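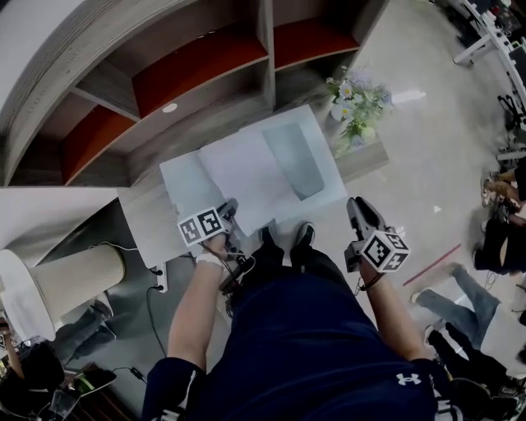 How often should the power strips in the lounge be checked? Once every 28 days, plus a quick look any time the furniture gets moved.

## Lounge walk-through, Demden building, 2024-03-19

Me again (Corentin Marty), doing the floor and furniture round. Comments are mine, so blame me!

- [x] **Side table, wobble test.** Leaned on it pretty hard and it stayed put. Love this little table.
- [x] **Power strip under the table edge.** Mounting is tight, I gave it a good tug.
- [ ] **Cord from that strip.** It hangs straight down to the floor, and I'd like a clip on the table leg. Katow sells a pack of 6, I'll order one.
- [x] **Big curved shelving.** Solid! No splinters along the compartment edges (I ran a cloth over them, it didn't snag).
- [x] **Little round light in the shelf.** Cool to the touch after a morning on.
- [x] **Flowers on the ledge.** Lovely to have, but please water them at the sink, not up there next to the shelving.
- [ ] **Floor, walkways.** Bags and cords keep creeping out. Push them back against something, folks.
- [x] **Red line on the floor.** Still clear enough to see. Polák wants it redone in June anyway.

Open items go on sheet 108. I'll be back for the cord once the clips get in.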